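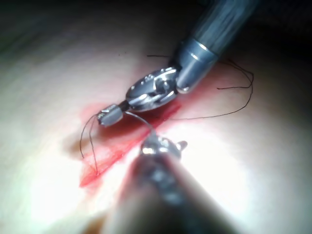 Will It Hold? A project on knots, thread and slipping

Why I picked knots

My shoelaces come undone. They always have, and for most of my life I blamed the laces. Then last autumn I was tying up a bin bag with garden twine, and the knot fell apart in my hands while the same knot in a bit of old cotton string was so tight I had to cut it off. Same fingers, same knot (or so I thought), completely different result. I had been looking for a project idea for three weeks and had already thrown away one on bread mould, so I went with it.

The question I ended up with was this: when you join two ends of thread together, does it matter more which knot you tie or what the thread is made of? I guessed it would be the knot. I was about half right, which I will get to.

A bit of background

A knot only works by friction. There is no glue in there and nothing clever holding it shut - the thread presses against itself, and the harder you pull, the harder it presses, so a good knot grips more as the load goes up. A bad knot has parts that can roll over each other or straighten out, and once they start moving they tend to keep going.

The reef knot is the one most of us get taught first, right over left and then left over right. If you do the same half twice you get a granny knot, and that was my shoelace problem! A bow is a reef knot with loops in it, and I had been tying a granny bow since primary school. You can tell by looking, because a granny bow sits pointing up and down the shoe and a proper one lies flat across it. I have now checked this on most of my family without asking them first.

People who use knots for a living are much fussier than the rest of us. Anglers have to deal with line that is slippery and a bit springy, so their knots have lots of turns. Weavers need something small that can go through the loom without catching. Surgeons need a knot that stays put while the second half is being tied, and so the surgeon's knot has an extra twist in the first half. You pass the end through twice where a reef knot goes through once, and the extra twist grips the thread for long enough to finish the job. 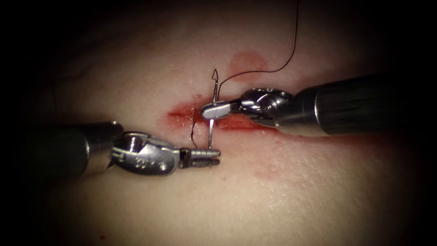
Stitching practice: a cut in a soft, skin-like pad, with an instrument coming in from each side.

I had never thought of stitches as knots before this. In my head they were sewing, with one long thread going in and out like on a hem. Lots of them are tied off one at a time though, so if one comes loose the others are still doing their job. My gran's buttons are sewn on the opposite way, with one thread for the whole cardigan, and she lost four of them in a car park.

What I used

I tested four kinds of thread. The cotton and the polyester were both Boda, bought from Prilletti, the sewing shop at the bottom of the market street in Grimis. The lady there let me have the ends of two reels for less because the labels were torn. The nylon was Cabello fishing line, the thinnest they had at the tackle counter. The fourth was waxed linen thread for leatherwork, which I already had from a purse I never finished. It smells lovely, for what that is worth.

I tried to get all four close to the same thickness but I could only judge it by eye and by winding them round a pencil. The linen was fatter than the rest. I know this is a weakness and I come back to it later.

The other things were a broom handle laid across two chairs, a plastic bucket, a measuring jug, a lot of water, a towel for the floor, a permanent marker and the timer on my phone.

The six knots were the reef knot, the granny knot, the surgeon's knot, the sheet bend, the fisherman's knot and the water knot. Every one of them joins two ends, so it was a fair comparison. I left out anything that makes a loop.

How I did it

Each test used two pieces of thread, 28 cm long. I tied them together in the middle, wetted nothing, and pulled each knot snug with my fingers before trimming the tails to the same length. I put a dot of marker on each tail right where it came out of the knot. If the dot moved away from the knot or vanished inside it, I counted that as a slip.

One end went round the broom handle and the other round the bucket handle, both fixed with lots of turns and tape so that the knot in the middle was the only one being tested. Then I poured in water up to a line, let go gently and waited 30 seconds. I wrote down one of three things: held, slipped or snapped.

Four threads and six knots makes twenty-four pairs, and I tested every pair twelve times, so 288 tests altogether. I did not appreciate how many that was when I wrote the plan. It took most of October, mainly in the evenings after tea, and my mum would like it noted that the kitchen floor has never been so clean.

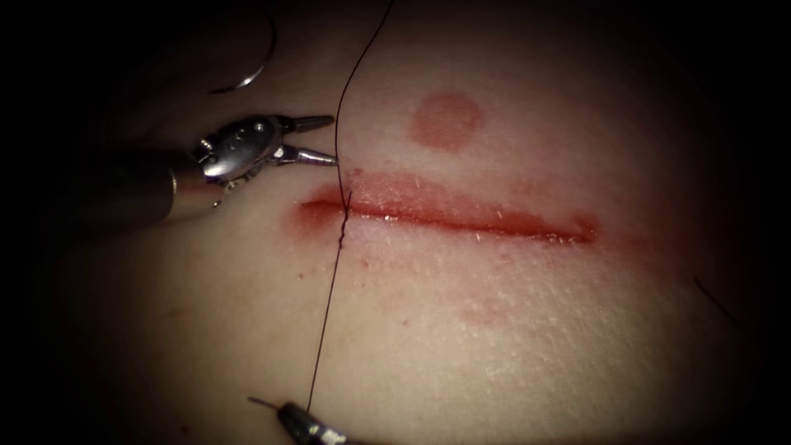

What happened

Out of the 288 tests, 47 slipped. That was fewer than I expected. Of those 47, 28 were in the nylon line, so more than half the slipping came from one thread out of four. The nylon was a nightmare to tie as well, it kept trying to spring open while I was reaching for the marker.

The granny knot was the worst knot in every single thread, even the waxed linen, where almost nothing else moved at all. In nylon the granny did something I had not seen before and sort of crept. It would look fine for the first few seconds and then the tails would slowly disappear, and then bang, bucket on the towel. The reef knot was a lot better but it still let go in nylon more often than I liked.

The surgeon's knot did well. It slipped a few times in nylon and was fine in everything else. What I noticed most was how much easier it was to tie, because I could let go after the first half and it stayed where it was. With the reef knot I kept needing a third hand (or my brother's finger, which was not always available).

The fisherman's knot never slipped, not once, in any thread. It is two overhand knots that slide together and jam against each other, and once jammed that is that. You cannot undo it either. By the end I had a jam jar full of them that looked like dead spiders.

The sheet bend surprised me by being fine in cotton and linen and poor in polyester. I think this is down to the surface. The polyester is very smooth and shiny, and when I ran it between my finger and thumb it had hardly any drag, whereas the cotton felt slightly furry. Under a magnifying glass there were little hairs sticking out all along the cotton and none that I could see on the polyester.

The snapping was a side result but I want to put it in. Cotton snapped more than anything else, and nearly always right at the edge of the knot. I had assumed the knot would be the strong bit, being the thickest. The thread has to make a tight bend there though, so the outside of the bend is getting stretched much more than the inside, and that is where it gives. Someone on a sailing forum described a knot as a controlled kink and I think that is a good way to put it.

So which matters more?

Both, annoyingly. If you tie a granny, the thread will not save you. If you use nylon, only a good knot will do. In the middle, with cotton or linen and any sensible knot, it hardly matters at all, and I suppose this is why people get away with bad knots for years. I said at the start that I was half right, and I think if I had only tested cotton I would have decided knots make very little difference, and if I had only tested nylon I would have decided they were everything.

Problems

The linen was thicker than the others, so it may have had an easy time of it. I would like to repeat that part with a thinner one.

I also got better at tying. My first evening was all cotton and my last was all nylon, so the nylon had the benefit of a month's practice and still came bottom. I should have mixed the order up. If I had, the nylon results might look even worse.

Pulling the knots snug by hand was not the same every time. I tried hanging a small weight on them first for a few seconds but gave up after the second evening as it doubled the time. The results from those tests are kept in with the rest, and they did not look any different to me.

Then there was the marker pen, which does not stick well to waxed thread. For the linen I had to put a tiny bit of tape on each tail instead, and twice it fell off and I had to start the test again.

If I did it again

I would drop the water knot, as it behaved so much like the fisherman's knot that it taught me very little, and put in a wet test. Everything I did was dry, and shoelaces and fishing lines and washing lines all spend time in the wet. I tried a few in the sink for fun at the end and the cotton seemed to grip more and the polyester did not change, but I did not write any of it down properly so it is not in the results.

I would also borrow a proper spring balance so I could say how much force it took for each knot to go, where at the moment I can only say whether it got past the line on my bucket.

The full results table and the sketches of all six knots are at the back, along with a bag of samples taped to the inside cover. Please do not try to untie the fisherman's ones.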